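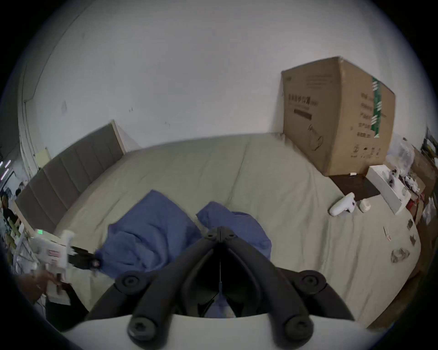 Two hand-held grippers at work over a bed, with a crumpled blue cloth on the sheet.

Good practice with hand-held grippers on soft goods
Tatix workshop tips, last revised 2019-01-23

Fabric is hard on gripper fingers. It folds under the tip, catches in hinges and hides small items. The rules below apply to any session on a bed, sofa or padded bench.

Before starting
Clear cards, tags and plastic film from the side of the bed you will work on. Film is the worst of these — it slides under the fingers and gets picked up with the cloth.
Check that each pad is seated and its fastener is snug. Do not overtighten.
Run the cable down the center line and leave enough slack for full opening.

During work
Approach from above with the fingers open. Stop just over the cloth, then close.
Grip a raised fold. A flat area will slip.
With 2 grippers on one cloth, one holds still while the other moves. Agree on this before either tip goes down.
Keep bare fingers out of the jaws while the unit is powered.
Park spare units on a tray, never on the sheet.

Wear and cleaning
Wipe the finger faces every 100 cycles and inspect the hinge every 200. Lint in the hinge shows up first as a slow return. Our Gemell pads lasted from August to the new year; the Flamell set was softer and had to be changed sooner.

Log any pinch, drop or snag within 10 minutes, with the unit number and the type of fabric. Blank log sheets are in the Snorradóttir binder, behind the parts list.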